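Hand guiding vs. remote for teaching removal tasks
Forum: Arm programming and teaching
Page 1 of 1

fcorrea
Posted Sep 5, 2019

We are setting up a cell that takes apart old desktop PCs and I need to pick a teaching method before we record anything serious. The arm can be hand guided (hold the button, push it where you want it) or driven from a leader arm at a second desk. The leader is a Jedik and it came with the package, so cost is not a factor.

Tasks are pulling memory, pulling expansion cards and opening drive latches. Later on, the processor. We want 300 recorded runs per task before we train on them. Two people will be doing the recording.

I did a first batch by hand guiding and they look fine on playback, but they play back slow and a bit wavy. Is remote worth the time to learn?

Flor

arlindo_q
Re: Hand guiding vs. remote

Hand guiding. You feel the part through the arm. When a card is stuck you know it, and you know which corner is stuck. With a leader arm that has no force feedback you are looking at a screen and guessing.

I taught connector insertion at Simard for years with nothing but hand guiding and never needed anything else.

Arlindo Queiroz

smatos
Re: Hand guiding vs. remote

Disagree with Arlindo for this use. Connector insertion on a fixed program is one thing. If she is going to train a policy on camera images, her hands and forearms are in every picture when she records and gone when the arm runs by itself. The model learns with a person in view and then has to work without one.

Also the force readings are wrong. The wrist sensor sees the part, but if you push on the gripper below the sensor it sees you too. You can't separate them afterward.

arlindo_q
Re: Hand guiding vs. remote

So push above the sensor. And you can record the path by hand, then play it back with nobody near it and record the camera during playback. That takes care of both.

smatos
Re: Hand guiding vs. remote

It takes twice as long and every run needs a reset. For memory sticks you have to put the stick back in before playback, and it never goes back exactly the same. You will throw away a lot of playbacks.

ismael.b
Re: Hand guiding vs. remote

We went through this at Cendis with remotes and thermostats. Started with hand guiding plus playback, like Arlindo says. Playback failed often on anything that snaps, so we moved to a leader arm. The first 178 runs we made with the leader were bad and we deleted them. After that it got better fast.

Things I would set up on day one:

Scale the motion down for the last part of the approach. Ours is on a foot pedal.
Put the operator where they can see the part directly, not only on the monitor.
Start and stop recording from the pedal too. If you reach for the keyboard the arm drifts.
Write down who recorded each run.

On the last one, our two operators had very different habits. One came straight down and the other always came in from the side. The model averaged them and went into the wall of the housing.

fcorrea
Re: Hand guiding vs. remote

Thanks. Sérgio, the point about hands in the pictures had not occurred to me. My first batch has my sleeve in most of it.

Ismael, did you make both operators use the same approach in the end, or did you record more of each?

ismael.b
Re: Hand guiding vs. remote

Same approach. We wrote it on a sheet of paper. More data might have fixed it but we didn't have the weeks.

luanac
Re: Hand guiding vs. remote

Question for Flor: how is the PC held, and is it lying down or standing? It makes a difference to which method is comfortable. With a standing tower I found hand guiding close to impossible, my elbow was always against something.

Luana Coutinho

fcorrea
Re: Hand guiding vs. remote 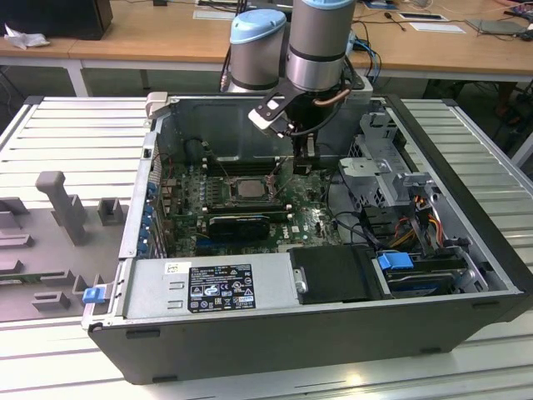
Our cell takes one tower at a time, on its side with the panel off, and the arm works down into it from above. The Dell in there now is the one I have been practicing on. Reach is fine on most of the board. What bothers me is the drive cage, which stands up on the right with the power supply wires bundled under it, and when I hand guide near that side I have to hold the wrist from the left and twist it. You can see that twist in the recorded path. Over the memory slots and the graphics card I have room for both hands.

luanac
Re: Hand guiding vs. remote

OK, then I would split it. Hand guide what you can get both hands on and use the leader for the drive side. I know that gives you two kinds of data, but they are separate tasks and you can train them separately.

I would also look at those wires. We ended up tying them back before each session at Tisach. If they lie differently in every run you want that on purpose and not by accident.

smatos
Re: Hand guiding vs. remote

I would not split it. The camera problem is the same for every task. If the leader is good enough for the drive side, it is good enough for the rest, and the operators only have to get good at one thing.

Agree on the wires, but I would leave them loose. The real machines coming in won't have them tied back.

arlindo_q
Re: Hand guiding vs. remote

For the graphics card I still say hand guide, at least for the first few. There is a retention tab at the end of the slot on most boards and you want to feel what happens when it hasn't been released. Do 12 by hand, note the forces, then set a limit in the leader setup so the operator can't pull past it. That way the hand guided runs are useful even if you never train on them.

smatos
Re: Hand guiding vs. remote

That I can agree with.

ismael.b
Re: Hand guiding vs. remote

Same. And do the tab as its own task with its own recording. We tried to put press and pull into one run and the operators kept losing the part between the two.

One more thing on the leader. Check that its wrist lines up with the follower's before every run. Ours could start off by a few degrees after someone bumped it, and the arm would jump when you engaged it. Inside a case a jump like that costs you a board.

fcorrea
Re: Hand guiding vs. remote

Ours asks you to match the pose before it will engage, but I don't know how tight the tolerance is. I will check.

Plan for now: 12 hand guided pulls on the graphics card for the forces, with the tab as a separate task. Then leader arm for everything, both of us using the same written approach. Wires loose to begin with. My first batch goes in a folder and does not get used.

The processor waits until October. If anyone has taught a socket lever with a leader arm I would like to know what fingertips you used.

luanac
Re: Hand guiding vs. remote

Haven't done the lever with a leader. By hand guiding, a narrow tip with a small notch filed in it worked, pushing down and out and then letting the lever come up slowly. A flat tip slid off. I can look for the drawing if you want it.

fcorrea
Re: Hand guiding vs. remote

Yes please, send it to my inbox here.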